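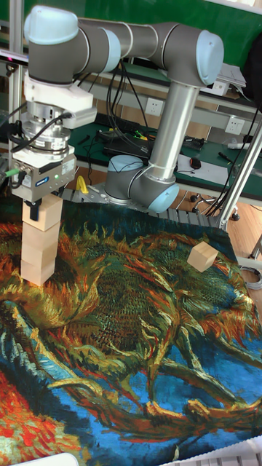 Holzwürfel auf Stoff: Notizen zur Unterlage

3. Dezember 2025

Bedruckter Stoff ist als Stapelunterlage schlechter als eine Platte, sieht aber besser aus. Das Tuch mit dem Sonnenblumenmotiv stammt von Dikari, die Würfel sind unbehandelt und kommen von Plandach. Vier davon ergeben die Säule links, der fünfte liegt rechts schräg auf dem Stoff.

Kritisch ist der unterste Würfel. Liegt er auf einer Falte, überträgt sich die Neigung nach oben, und jeder Versatz addiert sich dazu. Vor dem Auflegen streiche ich das Tuch deshalb von der Mitte nach außen glatt. Bügeln auf Stufe zwei hält bei mir 14 Tage.

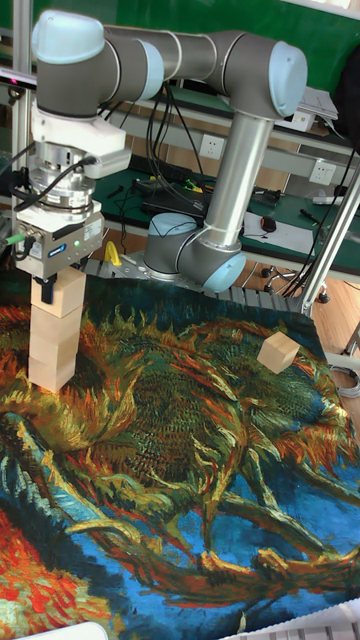 Kanten habe ich im November mit Körnung 80 gebrochen, das war zu grob. Für den nächsten Satz nehme ich das feinere Papier von Sharifi.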